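# Kitchen arms are learning when to stop

September has been a good month for anyone who likes robots doing boring jobs, and I'm very much one of those people. The team at Pralta have put out the results of a project they call Ferow, and I've spent most of my evenings with it (my poor inbox!). It's a training method for robot arms, and the bit that got me excited is tiny: it teaches the arm to know when a job is finished.

If you've watched many of these systems, you'll know the problem. An arm learns to open a drawer by copying people, and it does it rather nicely, and then it keeps on pulling. Or it lets go, wanders back and has another fiddle with the handle. The examples it learned from just end, so the arm never gets a clear idea of what 'done' looks like.

Ferow tackles this by asking the people who record the examples to keep going a little past the end. They finish the task, move the arm away and let it hang about for a few seconds with the job complete. Those extra seconds get marked as finished time, and a second, much smaller model is trained on them alone. While the arm is working, the small model keeps an eye on the camera view and gives a score for how finished things look. Once the score has stayed high for long enough, the arm backs off. That's the whole trick – I kept turning pages looking for the complicated part.

The numbers are pleasing. The team recorded 1,104 examples across a set of kitchen jobs, mostly doors, lids and knobs. They then ran 700 test attempts, with the old method and the new one sharing the same arm and the same starting positions. Using the old method, 464 of the attempts in an earlier batch of the same size ended cleanly, meaning the job was done and the arm left it alone. Ferow did noticeably better, though I'd like to see the full table before I get carried away, as the write-up splits the results by task and the lids still look shaky to me. See-through lids are the worst of the lot.

A smaller test interested me more. They cut the finished-time recordings down to 100 and trained the little model again, and it held up well on doors and hardly at all on knobs. I think that makes sense. A shut door and an open one look very different to a camera, and a knob turned most of the way looks a lot like a knob turned all the way.

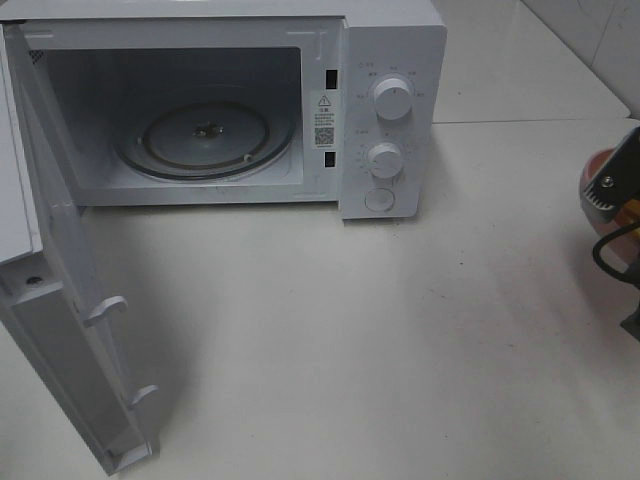
What I like about Ferow is that it judges the kitchen and ignores how long the arm has been busy. Take a microwave. With the door swung wide, the turntable plate is in plain view and so are the two latch hooks on the door's edge, and that's plenty for a model to go on. The two white dials on the front are another matter, with all that tiny print round them, and I wouldn't fancy reading them from a distance myself.

Lins, the lab that shares the Astora test kitchen with Pralta, are going to try the method on their own arms next, starting with cupboards and a fridge. The recordings should be out by then too. I've already cleared some disk space – more when I've had a proper play with them.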